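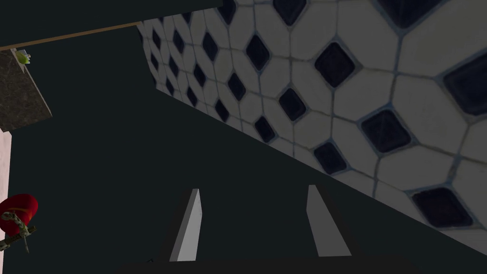
Is anyone getting real use out of simulated household demos?

Board: Data Collection > Teleop and Sim
Started 2025-01-14

plankton_arm
Original poster

We're being pushed to move most of our example gathering into Flavau. The pitch is that one operator in a chair can record 400 episodes in the time it takes us to reset a real kitchen and find where the spoons went. I've been recording in it since July and I'm not convinced.

My main gripe is variety. The rooms look rich. There's a table with stuff on it, chairs, a picture on the wall, fancy tile. But the operator learns the room very fast, and after that every episode is the same drive with the same two arms out front. Ours is a dining room set with a white two-armed body, and I keep asking what a policy is supposed to pick up from it besides "long table, plant at the near end."

Second gripe: a good share of what gets saved is empty-handed. Fingers open, nothing in them, a big flat dark surface and some wall. It all counts as "data" on the dashboard.

So, has anyone trained on this kind of thing and seen it carry over to hardware? I mean numbers you'd bet your own budget on. I don't need another demo reel.
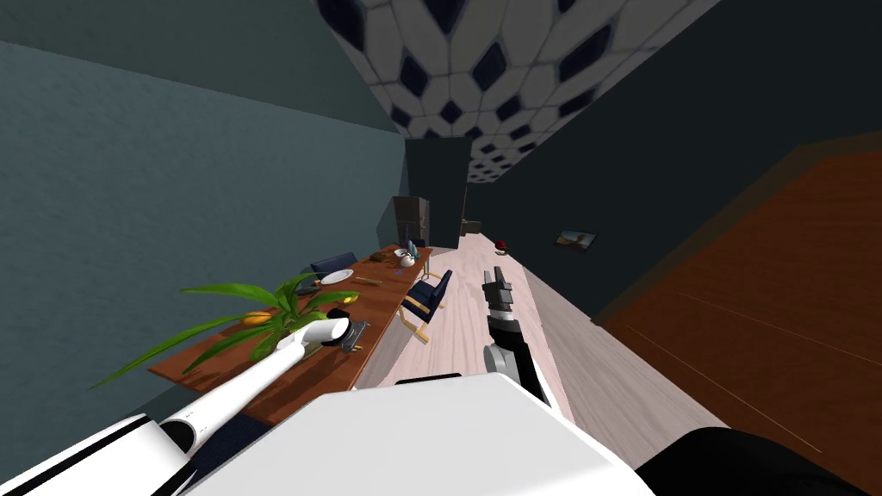
tallow_and_tin

We did. Not on Flavau, on Codance, but close enough. Sim only was poor. Sim plus a small pile of real episodes was better than the real pile alone. That's as far as I'd go, and I'd want to see it repeated before I argued with anyone's boss.

I don't agree about the empty-handed stretches though. If you only keep the moments around a grasp, the policy never learns how to get to one. Approach is most of the job. Open fingers over open floor is exactly what it will see for most of its life.

plankton_arm
Original poster

Sure, but approach to what? If the arm is hanging over the floor and the operator is still making up their mind, I'm teaching it to hesitate. Half our operators park the left gripper over the table by the plant and leave it there while they think about the right one.

Take the red cap. It's small, it's on the floor near the right-hand wall, and the first thing everybody does is swing the right arm out over the floor.
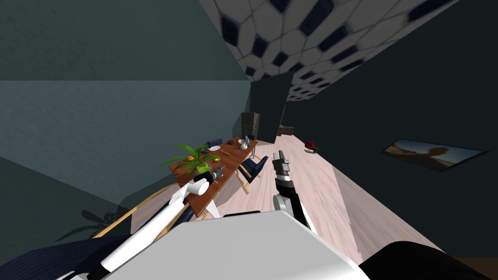
And then you get these long pauses where the operator is judging distance on a flat monitor. A person in the real room would just look down. I don't know how you clean that out without somebody watching every episode, and once you're paying for that, where did the savings go?

oxbow77

You trim on joint velocity. Drop anything where both arms sit under a threshold for more than 3 seconds. We've done it that way for ages with the Rainer exporter and it works fine.

tallow_and_tin

"Works fine" is doing a lot of lifting there. We tried the same filter and it cut the slow, careful part right before contact. Those were the frames we wanted. We had to go back and redo the export.

oxbow77

Then your threshold was too high. I'm not saying it's magic. I'm saying it beats complaining about operators who are doing what you told them to do. What do your instructions say? If it's "pick up the cap" and nothing else, you get 10 people doing it ten ways, and some of them dawdle.

plankton_arm
Original poster

Fair. The instructions are thin. I still think "write better instructions" is what vendors say when the data turns out mushy -- Flemach told us the same thing almost word for word, right before the renewal.

Anyway, what I'm going to try before I sign off on more seats:

1. Operator names the target before moving. No target, no episode.

2. The idle arm goes to a set rest pose. No more hovering over the table while the other one works. 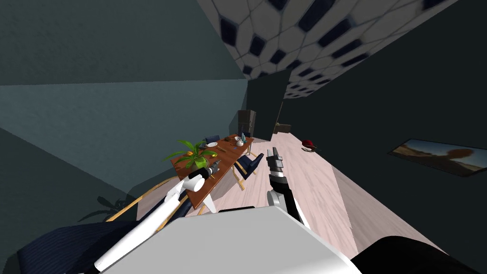

3. Chairs and cap get moved between episodes. I don't care if it slows things down. If the cap is always by the wall I've recorded a cap-by-the-wall robot.

4. Trim on velocity, but keep a copy of the untrimmed set so I can train both and compare.

tallow_and_tin

I'd put number 3 first. And move the plant too. Ours learned to steer by a fruit bowl and it took us weeks to spot it.

oxbow77

Still betting number 4 makes the biggest difference. Post the comparison either way, including if it makes me look dumb.

plankton_arm
Original poster

Will do. I expect it to be a wash, and then I'll be told we need more episodes.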